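3.2 Storage of tools and fittings in the shared workshops

The second part of the study looked at how members of shared workshops put things back. Earlier work on shared spaces has mostly dealt with booking systems and fees. Much less has been written about what happens to the small items that pass from one person to the next: drill bits, brackets, hinges, clamps and the loose hardware that belongs to no single project. We took this as our subject because members at both sites named it, without being asked, as the thing that most often slowed down their work.

The two sites were Tillevora and Lurnness. Tillevora is in a former print shop and is open to members at all hours. Lurnness shares a building with an adult education center and closes in the evening. The sites are similar in size and charge similar fees, but they store things in different ways. Tillevora uses open shelves and benches, and members are free to leave unfinished work out overnight. Lurnness uses closed cabinets with printed labels, and the rules say that benches must be cleared before closing.

We interviewed 30 members, split evenly between the two sites. Interviews took place at the workshops and followed a short guide, which is given in the appendix. Members were asked to describe the last time they had looked for an item and failed to find it, and then the last time they had put an item somewhere other than where they had found it. Most people found the second question harder. Several said at first that they always returned things to the right place, and then recalled a case to the contrary later in the interview.

In addition to the interviews, 83 members filled in a paper log over a period of 18 days in October. The log asked for the item, the place where the member first looked for it, the place where it was found, and whether another person had to be asked. Logs with no entries were kept in the sample, as some members did not need any shared items during the period. 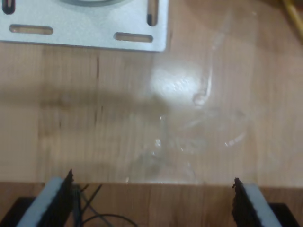 Members at Tillevora tended to search by memory of the last project. They went first to the bench where they had seen an item in use, and only then to the shelf. One member described this as "following the work around the room." Newer members could not do this and relied on asking others, which they were often slow to do if the people nearby were busy. At Lurnness the pattern was different. Members went to the labeled cabinet first, whatever their length of membership, and if the item was missing they usually gave up or brought their own from home the next time.

The labels themselves caused some trouble. The labels at Lurnness had been written by the first group of members, most of whom did woodwork, and used terms that later members did not know. Flat metal parts were a common case. The same kind of part was called a plate by one member, a bracket by another and a base by a third, and items of this kind turned up in several cabinets. The logs show the same spread of names. When we coded the entries we therefore grouped items by use where the member had given one, and by shape where no use was given. Two coders did this separately and settled differences by discussion.

A further point concerns items that had been parked - the members' own word for things set down with the intention of coming back to them. Parked items were treated with care at Tillevora. Members worked around them and were unwilling to move them even when they had been there for some time. At Lurnness they were put into a box near the door at closing, and members knew to look there. Neither practice was written down at either site, and members with little experience learned of them by making a mistake.

These findings fit in part with the account given by Stüber (Mareike Stüber, in her study of community kitchens), who argues that people in shared spaces read the position of an object as a message from its last user. Our interviews support this for open benches. They give less support for closed storage, where position carried little meaning beyond the label and members rarely spoke of other users at all.

There are limits to what can be said from the logs. Members filled them in themselves, and short searches were probably left out more often than long ones. The log also gave no space for items found by chance while looking for something else, although 2 members added such cases in the margin. We return to these entries in Section 4, where the cost of searching is set against the time spent on clearing benches.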